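Boonmee Sukprasert has spent a good part of his working life on laundry. He started in a hotel basement, moved on to repairing commercial ironers, and for the last three years has tested household machines for Truner, a small firm that writes reports for appliance makers. His job is to say whether a machine can do a chore well enough that a person could leave the room. I asked him where things stand.

"For washing, we got there a long time ago," he said. "For drying, too. For everything that happens after the dryer stops, no."

We met on Fri 9 January at his office, which has two ironing boards and one desk. He had come in early to finish a report on the Herkden, a folding cabinet that takes shirts clipped to a rail and returns them in a stack. In his trials the cabinet was given 530 items. He is careful about what he will say before the report is out, but he did say that shirts and hand towels went well and that anything with a hood did not.

"The problem with the cabinet is that you do the hard part," he said. "You find the shoulders, you turn the sleeve the right way out, you clip it on. Then it folds. I can fold a shirt in the time it takes me to clip it."
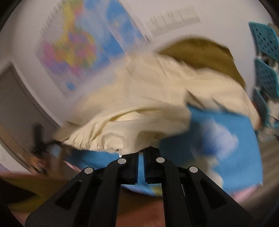
Picking a garment up is where Sukprasert thinks most of the difficulty is. A plate keeps its shape when you lift it, and a shirt takes a new one every time. He would rather see a machine tested on an ordinary mixed pile than on a clean table with one towel in the center. Take a crumpled cream cloth held by its lower edge between two ridged finger pads, with a blue cloud print beneath it and something olive green behind. "Two fingers can hold that all day," he said. "Holding is fine. But which edge have you got? Is it a hem or just a fold? A person feels that and shifts the grip without thinking about it."

I asked whether better fingers would solve it. He said they would help a little. Ridges and rubber keep thin cotton from sliding out, and he has no complaint about grip strength in the machines he has seen. What he wants is a machine that can tell it has picked up two layers when it wanted one. In September he ran a small comparison with a two-armed system called Mateos. It was given 50 pieces of mixed laundry and asked only to separate them and lay each one flat. It finished 11 without help.

"People hear 11 and laugh," he said. "I thought it was pretty good. Two years before that I would have written down zero."

He keeps a list of the things that stop machines, and read me part of it. Drawstrings. Fitted sheets. Socks inside pant legs. Black clothes on a dark floor. Puffy sleeves, which look like one shape from above and turn out to be mostly air. Anything still buttoned. 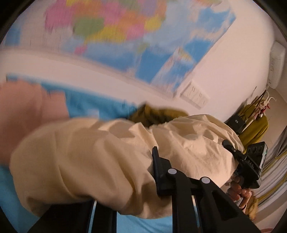
Shop floors are a different matter, he said, and he gets impatient when people treat the two as one question. A commercial laundry sees the same sheet thousands of times, in the same size and the same white. There is money to build a line around that sheet. He has worked alongside feeders and folders that ran a full shift with one person watching. "Nobody's bedroom is like that," he said. "You have your kid's pajamas, your work shirt, a blanket, and they're all on the bed together."

Stores fall somewhere in between. He spent a week last year with a clothing shop that was trying a Banano cart, a unit meant to collect garments from fitting rooms and bring them back for rehanging. It drove well and found the rooms. Staff still had to put the clothes on the hangers, and by the fourth day they were carrying them back by hand as well — it was quicker when the aisles were busy.

I asked what he would tell someone thinking of buying a folding machine for the house this year.

"Depends what you wear," he said. "If it's all T-shirts and you hate folding, maybe. Ask to bring your own basket to the demonstration. If they say no, keep your money."

He does his own at home, on Sundays, on the bed. He doesn't fold the fitted sheets either.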